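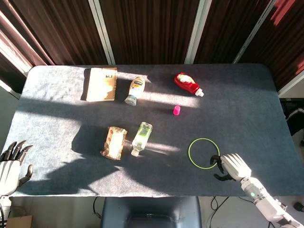 Notebook on the table, in the sun

From: Seul-gi Myung
To: Dirnside job seekers list
Date: 13 April 2020
Subject: Re: Asking for changes at interview

Rangi Ruawai wrote:
> I have an interview with Keneo for the records job. I'm hard of
> hearing and do badly on group calls. Do I tell them now or wait
> until I get an offer? Also, does anyone still have the sample
> letter Isla sent out in November?

Rangi,

I would tell them now, but only the part that affects the interview. Two or three lines by email is plenty. Say you need captions on, one person speaking at a time, and the questions in writing the day before if they can manage it. You don't have to name a condition or send medical papers at this stage.

Ming-te did this with Ignacio last year and got a reply in 2 days. They moved him from a panel of four to a call with one manager - he still had the same questions as everyone else.

The letter is in the list archive, message 621. Change the second paragraph, it talks about parking at the Kokodstead office and you won't need that.

Keep a copy of whatever you send and write down who answered. If they say no, post here before you reply to them. Keegan Waaka has dealt with a couple of those.

Seul-gi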